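Können Maschinen inzwischen aufräumen? (Haushalt und Werkstatt)
Forum Skerkport > Technik allgemein > Automatisierung
Seite 1 von 1

Rohrzange
28. Juni, 08:52
Beiträge: 1321

Bei uns in der Firma (Montage von Kleingeräten, 14 Leute) liegt ein Angebot von Khokhar auf dem Tisch. Ein Arm auf einem fahrbaren Sockel, der abends die Arbeitsplätze abräumen soll: Reste in den Abfall, Teile zurück in die Schublade, Tisch abwischen. Der Vertreter meint, das gehe inzwischen. Der Chef möchte es gern glauben, ich bin unschlüssig.

Schrauben und Blechteile traue ich so einem Gerät zu. Sorgen machen mir die weichen Sachen. Lappen, Vliesreste, Fäden, Klebeband. Davon haben wir jeden Abend einen halben Eimer voll, und kein Stück sieht aus wie das andere.

Hat jemand so etwas im Einsatz? Mich interessieren Erfahrungen aus dem Betrieb, Messevideos kenne ich genug.

moni_k
09:20

Im Einsatz nein, aber wir hatten im Februar ein Gerät von Usunix zwei Wochen zur Probe in der Wäscherei. Handtücher vom Stapel nehmen und in die Mangel einlegen. Gerade Handtücher gingen gut. Sobald ein Saum offen war oder Fäden heraushingen, hat er den Faden gegriffen und nicht das Tuch. Am Ende stand doch wieder jemand daneben.

Ich würde den Vertreter bitten, es mit eurem eigenen Abfall vorzuführen. Einen Eimer voll mitnehmen und hinkippen.

Clodagh Brennan
09:47

Weiche Teile gehen, wenn die Finger dafür gemacht sind. Gerippte, nachgiebige Backen halten einen Stoffrest ganz ordentlich, auch wenn der Rand ausgefranst ist. Mit zwei harten Blechfingern würde ich es gar nicht erst versuchen. Schwieriger finde ich das Aufnehmen vom Tisch, wenn das Material flach aufliegt. Man muss von der Seite ran oder es erst etwas zusammenschieben, und das Loslassen über dem Eimer klappt auch nicht immer beim ersten Mal.

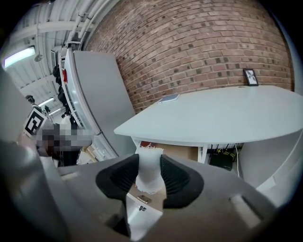 Re: Können Maschinen inzwischen aufräumen?

Feilenhieb
10:31

Das ist mir zu freundlich. Halten ist der leichte Teil. Ein Mensch sieht den Fetzen, weiß, dass er weg kann, und denkt dabei ans Mittagessen. Die Maschine muss erst einmal entscheiden, ob das Abfall ist oder eine Dichtung, die jemand morgen noch braucht. Bei uns landet in einer normalen Woche sogar durch Kollegen etwas Gutes im Müll.

Dazu kommt das Tempo. Ich habe bei einem Zulieferer zugesehen, wie ein Arm einen Tisch mit 20 Teilen abgeräumt hat. Er hat dafür bis zu 14 Minuten gebraucht. Unser Azubi macht das in zwei.

Rohrzange
10:58

@Feilenhieb: Das Tempo wäre mir egal, der Arm soll ja laufen, wenn keiner mehr da ist. Er kann meinetwegen die halbe Nacht an einem Tisch stehen. Die Sache mit der Dichtung ist ein guter Einwand. Die legen wir tatsächlich offen neben die Reste.

Feilenhieb
11:06

Dann räumt ihr künftig für den Roboter auf, damit er aufräumen kann. Viel Spaß.

Clodagh Brennan
11:40

So abwegig ist das nicht. Für den Staplerverkehr hat man auch Linien auf den Boden gemalt. Eine Schale für Gutteile, alles andere ist Abfall, damit fällt die Entscheidung weg.

Zum Thema Schublade, weil Rohrzange das oben erwähnt hat. Daran scheitert es nach meiner Erfahrung öfter als an den Lappen. Griff finden, gerade ziehen, nicht verkanten, und dann den Behälter hineinstellen, ohne an der Front hängen zu bleiben. Ein Mensch nimmt dafür zwei Hände und merkt es gar nicht. Mit zwei Greifern statt Händen muss man sich plötzlich überlegen, welcher was macht. Ein kleines rundes Gefäß vorn an der Kante ist dafür eine gute Probe.
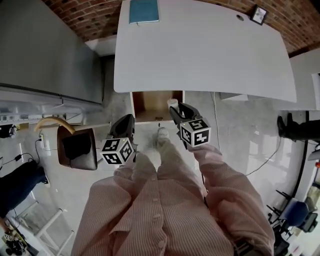
Foto: Clodagh Brennan

Wenn der Anbieter das zehnmal hintereinander ohne Eingriff zeigt, würde ich weiterreden. Einmal reicht nicht.

moni_k
12:15

Zehnmal ist wenig. Wir haben bei der Probe mitgeschrieben, an einem Vormittag 74 Handtücher ohne Störung, danach drei Störungen in einer halben Stunde. Beim ersten Termin hätte ich das Ding sofort gekauft.

Branislav Lukáč
13:02

Ich arbeite in der Instandhaltung und habe seit Jahren mit Robotern zu tun, allerdings hinter Gittern und mit immer gleichen Teilen. Das läuft. Was hier besprochen wird, ist eine andere Art Arbeit. Ich sehe es zwischen Clodagh und Feilenhieb: Einzelne Handgriffe gehen, ein ganzer Feierabenddienst geht noch nicht.

Ein Punkt fehlt bisher. Ein Arbeitsplatz besteht aus mehr als dem Tisch. Stühle stehen davor, Kabel liegen am Boden, jemand kommt vorbei. Ein fester Arm stört sich daran nicht, ein fahrbarer Sockel schon. Wir haben in der Halle einen fahrbaren Wagen von Wiltetti, der bleibt bei jedem Netzteil stehen, das nicht weggeräumt ist. Bevor ich über Finger nachdenke, würde ich mir also anschauen, was um die Tische herum auf dem Boden liegt.

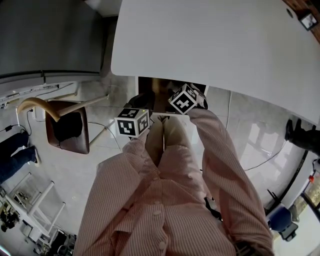 Muss ein fahrbarer Arm in der Werkstatt eingezäunt werden?
Das hängt von Kraft, Geschwindigkeit und Werkzeug ab und gehört in die Gefährdungsbeurteilung für euren konkreten Platz. Lasst euch vom Anbieter die Unterlagen dazu geben, bevor ihr etwas unterschreibt.

Rohrzange
13:30

Danke, das mit dem Boden hatte ich nicht auf dem Zettel. Bei uns liegen überall Verlängerungen. Ich frage auch nach den Unterlagen.

Feilenhieb
13:44

Und frag, was der Wartungsvertrag kostet. Für das Geld bekommt ihr vermutlich eine Aushilfe für zwei Stunden am Abend, und die wischt auch unter den Tischen.

kellerkind
14:19

Gilt für zu Hause übrigens genauso. Mein Saugroboter ist gut, aber ich hebe vorher alles vom Boden auf. Spülmaschine ausräumen würde ich sofort abgeben, das bietet mir keiner zu einem Preis an, den ich zahlen will.

Clodagh Brennan
14:36

@Feilenhieb: Finde erst mal jemanden für zwei Stunden am Abend. Wir suchen seit Februar.

Rohrzange
16:05

Kurzer Stand: Der Vertreter kommt noch einmal und bringt den Arm mit. Ich stelle ihm einen Eimer mit unseren Resten hin, dazu ein paar Dichtungen, und eine klemmende Schublade haben wir auch. Ich schreibe dann, wie es war.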